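Clearing Food Spills from Light-Colored Worktops
Student Project Report, Household and Facilities Studies
Stostell College, Mosgate Campus

1. Background

The project was proposed after the Conceição dining room replaced its dark serving tables with white ones. Staff reported that spills were easier to see but that sauces left marks which remained after the table had been wiped. The project group was asked to compare simple ways of clearing such spills and to recommend one that could be taught to new kitchen assistants in a single session.

Three kinds of spill were chosen: a crumbly food with sauce, a thin colored liquid, and a mixture of both. Each was left on a white surface for 180 seconds before clearing began.

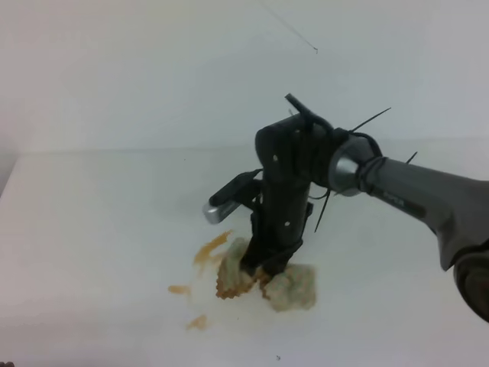
Page last changed: April 2024

2. Solid food and sauce

Brownish-orange sauce was the most difficult part of this spill. Food that had separated into lumps could be lifted away in one or two movements, but smears and small specks lay well outside the main area and were often missed. The group therefore adopted the rule that solids are removed first, without pressing, and that wiping starts at the outermost mark and moves inward. When wiping started at the center, the stained area grew larger in 7 of 11 trials.

3. Liquid spills

A liquid on a smooth worktop spreads until something stops it. The group tested paper towels, a sponge and a folded cotton cloth. Paper towels took up liquid quickly but tore when moved. The sponge held more, although it released part of the liquid again under light pressure - a fault that several testers noted separately.

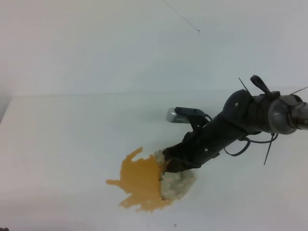 Figure 2. Pale crumbly mass beside a puddle of orange-yellow liquid on the white tabletop.

Mixed spills required a change of method. Crumbly material that is dragged through a liquid breaks up and leaves fine bits along the path. Better results were obtained when the mass was gathered in place and lifted straight up, and the remaining liquid was treated as a separate task.

4. Cloths

The final part of the work dealt with the cloth itself. Plain off-white cloths were preferred to the patterned Tistarus cloths already in stock, as a used area on a plain cloth can be recognized at once. 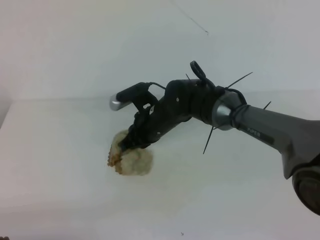 A cloth that is bunched up offers only a small part of its surface to the worktop, and testers tended to go on using that part after it was stained. Folding the cloth into quarters and turning it to a clean face after each pass gave more even results. The method takes slightly longer to learn, and the instruction sheet was rewritten in January to show the folds in order.

5. Recommendations

The group recommends the folded cotton cloth for all three kinds of spill, with solids lifted beforehand. Cloths should be rinsed in cold water soon after use and kept apart from those used for floors. Textured worktops were not tested, and the results should not be applied to them without further trials.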